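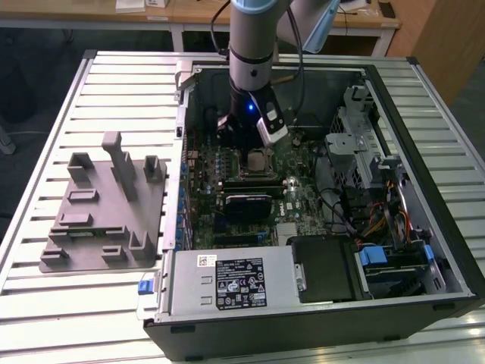
Studium > Projektarbeiten > Automatisierungstechnik > Projektbericht Demontage

Projektbericht: Vergleich von Handführung und Fernsteuerung beim Anlernen einer Entnahmeaufgabe an Desktop-Rechnern

Hochschule Pladitz, Labor für Robotik und Montagetechnik
Abgabefassung vom 2026-04-15

1 Aufgabenstellung

Im Rahmen des Projektmoduls war zu untersuchen, auf welchem Weg einem Roboterarm die Entnahme eines Prozessors aus einem geöffneten Desktop-Rechner vorgemacht werden kann. Die Aufgabe geht auf eine Anfrage der Firma Kastider zurück, die gebrauchte Bürorechner aufbereitet und die Entnahme wiederverwendbarer Bauteile bislang vollständig von Hand durchführt. Verglichen wurden 2 Verfahren: das Führen des Arms von Hand am Handgelenk und die Fernsteuerung über das Eingabegerät Gallegos. Die Programmierung fester Bahnpunkte war nicht Gegenstand der Arbeit. Sie wurde in einer vorangegangenen Projektgruppe bereits betrachtet und wegen der wechselnden Gehäusetypen nicht weiterverfolgt.

2 Versuchsaufbau

2.1 Arbeitsplatz

Der Rechner wird bei abgenommener Seitenwand liegend auf der Aluminiumplattform platziert, sodass der Arm von oben in das Gehäuse eintauchen kann. Links daneben befindet sich die im Labor gedruckte Aufnahmeplatte, auf deren Flächen die entnommenen Teile abgelegt werden. Lage und Ausrichtung des Gehäuses wurden vor jeder Aufnahmereihe anhand von Markierungen auf der Plattform überprüft.

Der Greifer ist mit austauschbaren Spitzen ausgestattet. Das Sensormodul am Handgelenk ist schräg nach unten auf die Hauptplatine gerichtet. Seine Daten wurden zusammen mit den Gelenkwinkeln, der Greiferöffnung und den Kontaktkräften gespeichert.

2.2 Software

Die Aufzeichnung erfolgte mit der Laborsoftware Jukora. Gelenkwinkel und Kräfte wurden mit 200 Hz erfasst und nach Abschluss jeder Demonstration auf eine gemeinsame Zeitbasis gebracht. Jede Demonstration erhielt eine Kennung für das Verfahren, die bedienende Person und die Teilaufgabe. Personenbezogene Angaben wurden nicht gespeichert.

Im Januar musste die Zeitbasis einmal neu festgelegt werden, nachdem die Datenströme beim Zusammenführen gegeneinander verschoben waren. Die bis dahin aufgenommenen Probeläufe sind nicht in die Auswertung eingegangen.

3 Durchführung

3.1 Teilaufgaben

Die Gesamtaufgabe wurde in drei Teilaufgaben zerlegt:

a) Anfahren des Sockels und Ausrichten des Greifers
b) Fassen und senkrechtes Abheben des Prozessors
c) Überführen zur Aufnahmeplatte und Ablegen

Für jede Teilaufgabe wurden 60 Demonstrationen aufgenommen, insgesamt also 180. Sie verteilen sich zu gleichen Teilen auf beide Verfahren. Der Kühlkörper wurde vorab von Hand entfernt, der Verriegelungshebel des Sockels vor Beginn der Aufnahme geöffnet. Beide Schritte erwiesen sich in Vorversuchen als zu kraftintensiv für den verwendeten Greifer.

3.2 Handführung

Bei der Handführung wird der Arm in einen nachgiebigen Modus versetzt und am Handgelenk bewegt. Die Greiferöffnung wird über einen Fußtaster gesteuert. Vor jeder Aufnahme ist die Last am Flansch zu prüfen, andernfalls sinkt der Arm beim Lösen der Bremsen ab. Die bedienende Person steht seitlich an der Plattform und blickt schräg in das Gehäuse.

Als hinderlich erwies sich das Kabel am Arm. Es muss so weit Schlaufe haben, dass das Handgelenk frei drehen kann, darf aber nicht in den Griffbereich der führenden Hand geraten. Nach mehreren abgebrochenen Aufnahmen wurde die Führung nach oben verlegt.

3.3 Fernsteuerung

Das Eingabegerät Gallegos überträgt die Handbewegung verkleinert auf den Greifer. Der Maßstab lässt sich während der Bewegung umschalten - grob für das Überführen, fein für die Annäherung an den Sockel. Die bedienende Person sitzt an einem getrennten Arbeitsplatz und arbeitet nach Monitorbild. Eine Kraftrückmeldung war in der verwendeten Ausführung nicht vorhanden. Kontaktkräfte wurden lediglich als Balken eingeblendet.

4 Beobachtungen

4.1 Anfahren des Sockels

In der Handführung gelang das Anfahren durchweg zügiger. Die Bahnen unterschieden sich jedoch stark zwischen den bedienenden Personen, vor allem im letzten Abschnitt oberhalb des Sockels. Ursache ist vermutlich die eingeschränkte Sicht: Die führende Hand und das Handgelenk des Arms verdecken die Stelle, auf die es ankommt. Bei der Fernsteuerung fielen die Bahnen gleichmäßiger aus, enthielten dafür längere Haltephasen, die vor dem Training herausgeschnitten werden mussten.

4.2 Fassen und Abheben

Das Abheben muss senkrecht erfolgen, da seitliche Bewegungen die Kontakte im Sockel beschädigen können. Im feinen Maßstab der Fernsteuerung ließ sich diese Vorgabe gut einhalten. Bei der Handführung traten beim Schließen der Finger wiederholt kleine Verkippungen auf, da der Arm in diesem Moment durch die Betätigung des Fußtasters unruhig gehalten wurde. Eine Sperre der Drehachsen während des Abhebens verringerte den Effekt, wurde aber erst gegen Ende der Aufnahmen eingeführt und ist deshalb nicht getrennt ausgewertet.

4.3 Überführen und Ablegen

Beim Überführen ist der Rand des Gehäuses zu überfahren. Mehrere ferngesteuerte Demonstrationen wurden verworfen, da der Abstand zum Blech auf dem Monitor falsch eingeschätzt wurde und die Kraftüberwachung den Arm anhielt. In der Handführung kam dies nicht vor. Auch lose Kabelstränge im Gehäuse wurden dort ohne besondere Anweisung umfahren.

5 Bewertung

Für die Teilaufgaben a) und b) wird die Fernsteuerung empfohlen, für die Teilaufgabe c) die Handführung. Ein Wechsel des Verfahrens innerhalb einer Demonstration ist mit Jukora derzeit nicht möglich. Die Abschnitte müssen einzeln aufgenommen und nachträglich verkettet werden, wobei an den Übergängen Sprünge in der Geschwindigkeit entstehen.

Die Übertragbarkeit auf andere Gehäuse konnte nicht geprüft werden, da sämtliche Aufnahmen am gleichen Rechnermodell erfolgten. Für den Einsatz bei Kastider ist diese Frage vorrangig zu klären.

6 Offene Punkte

- Aufnahme weiterer Demonstrationen mit gesperrten Drehachsen
- Erprobung einer Kraftrückmeldung am Gallegos
- Überarbeitung der Aufnahmeplatte - die niedrigen Auflageflächen bieten dem Prozessor keinen seitlichen Anschlag
- Klärung, ob die Entnahme des Arbeitsspeichers mit denselben Greiferspitzen möglich ist

Die Rohdaten liegen auf dem Laborlaufwerk und können von nachfolgenden Projektgruppen nach Anmeldung genutzt werden.

Kontakt | Impressum | Datenschutz | © Hochschule Pladitz | Nach oben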